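2020年9月1日 作業ノート
件名:Flirkex 結束材 麻ひもの引き出しと切り出し
場所:Hanow 木天板の作業台

前回からの続き。6月に決めた結束材の仕様(天然ジュート、染色なし、円筒巻き)のまま進める。ポリプロピレン紐との比較は済んでいるので再掲しない。残っているのは、巻きからの引き出し方と、切り出し長さのばらつき。

現物は Wiegand 経由で入れた Brorkari の巻き。外装を外した時点で最外層の端が層の下に潜っており、探すのに手間がかかった。端を無理に引くと隣の巻きが一緒に浮き、層が崩れる。端が見つからないときは巻きを横にして、最外層を指の腹で軽く転がすと浮いてくる。刃先でつつくのは不可。繊維が切れて端が二つになる。

引き出し方は2通り。
A:巻きを保持し、端を軸と直角の方向に引く。巻きを回しながら出す。
B:巻きを固定し、端を軸方向に抜く。巻きは回さない。

Aは撚りが変わらない。保持が強いと回らず、引いた分だけ巻きごと持っていかれる。弱いと今度は惰性で余分に出る。Bは保持の加減を気にしなくてよいが、一周抜くごとに撚りが一つ入るか戻るかする。戻る側に抜くと紐が太く甘くなり、結び目の締まりが悪い。当面Aを標準とする。 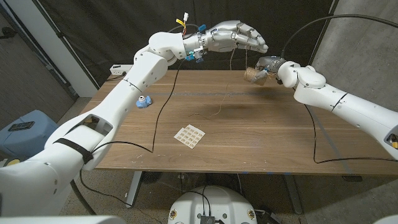

引き出した紐は張らずに一度たるませてから測る。巻き癖が残っている状態で定規に当てると短めに読み、引っ張って当てると長めに読む。ジュートは伸びが小さいと思っていたが、撚りの分は無視できない。測定時の張力は「紐が定規から浮かない程度」としか今は書けない。錘を吊る案は次回。

切り出し
・試料長 200 mm
・本数 9本(うち2本は予備)
・本日引き出した全長 2,344 mm(端材、切り損じを含む)
・刃物 布用の鋏。カッターは木天板に傷が入るので使わない
・切断位置 印を付けてから切る。目分量で切った分は端材扱い

端材が多い。原因は二つあり、最外層の毛羽立った部分を捨てたことと、印を付ける前に紐が動いて測り直したこと。前者は新しい巻きの最初だけなので、消費量の見積もりからは外してよい。後者は定規の片端に止めを付ければ減るはず。クリップで足りるか、溝を切った木片にするかは未定。

切り口のほつれは鋏でも出る。撚りの戻りが止まるまでしばらく置き、ほつれ部分を長さに含めるかどうかを決めてから記録する。今回は含めた。前回の表は含めていないので、そのまま並べて比べないこと。端を水糊で固める方法も考えたが、結束に使うとき結び目の通りが悪くなるため見送り。

巻きの保持について
円筒の側面を挟むのが基本。側面を強く押さえると紐の層が軸方向にずれ、端面から膨らみ出る。膨らんだ層は元に戻しても緩みが残り、次に引き出すときに輪になって落ちる。保持は面で当て、押さえる箇所を散らす。端面側を一点で押すのは避ける。紐の出口になる側は塞がない。
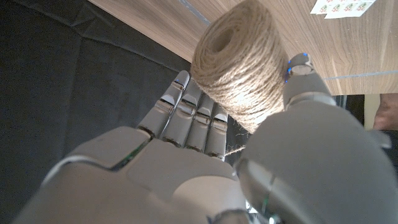 図2 ジュート麻ひもの巻き、側面を挟んで保持。奥は木の天板。

保持したまま巻きを傾けると、紐の出る位置が片側に寄る。寄った状態で引き続けると、その側だけ層が減り、残りが段になる。段の肩は崩れやすい。引き出しの途中で巻きの向きを見直す。見直しの間隔は決めていないが、段が目で分かるようになってからでは遅い。

巻きを天板に立てて置く場合は端面を下にする。寝かせると転がり、床に落とすと外側の層がほぼ確実に緩む。短時間の仮置きでも立てる。

毛羽と繊維くず
引き出しと切断で細かい繊維が出る。天板の木目に入ると見えにくく、シール類の糊面に付いてから気付く。順序は次のとおりに変更。
1 シール、紙類を脇へ寄せる
2 紐を引き出して切る
3 天板を乾いた布で木目に沿って拭く
4 紙類を戻す
濡れ布は使わない。繊維が貼り付いて取れなくなる。

保管
切り出した試料は束ねず、平置きで紙に挟む。輪にすると巻き癖が新しく付き、測り直しの意味がなくなる。巻き本体は端を最外層に軽くくぐらせて止める。テープ止めは糊が繊維に残るので禁止。ゴム掛けは跡が付くため、使うなら当日中に外す。湿気を避け、窓側の棚には置かない。匂いが移るので、紙箱の緩衝材とは棚を分ける。

次回
・定規の止め(クリップ案を先に試す)
・錘による張力の統一
・B方式で撚りが締まる側に抜いた場合の結び目の確認
・Wiegand に巻きの内側の端の処理を問い合わせ。内側から引けるなら保持の条件が変わる

前回の表の注記欄に「ほつれ含まず」と追記済み。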